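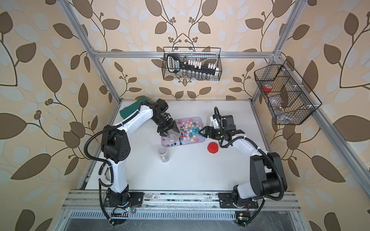 The bead task on our two-arm table, left gripper holding the cup over the tray

Scooping demos: do I keep the bad ones?

Bernadette Gallagher
Hello all. I am collecting demonstrations for a scooping task, by teleoperation. The left arm takes beads with a clear cup, the right arm should later handle the container with the white lid. The beads are stars and flowers in many colors, and there are also small pins with round heads between them. The pins are my problem. When the cup touches one, I often stop, go back and try again, so the episode becomes long and not nice. From my last 17 episodes, five have such a correction. Should I delete them before training? Also, my wallpaper behind the arms has very big leaves. Is it bad for learning?

Cameron Pryor
Please keep them. If the policy sees only perfect scoops, it does not know what to do after a small mistake. I would delete only the episodes where you gave up, or where you waited a long time without moving – these pauses teach the arm to wait too. On our Silska project I cut any pause longer than two seconds, and the arms stopped freezing over the tray.
For the wallpaper: one pattern is fine if you will always test at the same table. If not, change it every eight episodes or so and write down which one you used.

Stonum
just record more. 17 is nothing

Kalogeropoulos
I agree with Cameron, but I would also mix the beads by hand before each episode. In March we forgot this, and our policy learned to go always to the same corner of the tray. Are you saving the wrist camera too? It helps much with the pins.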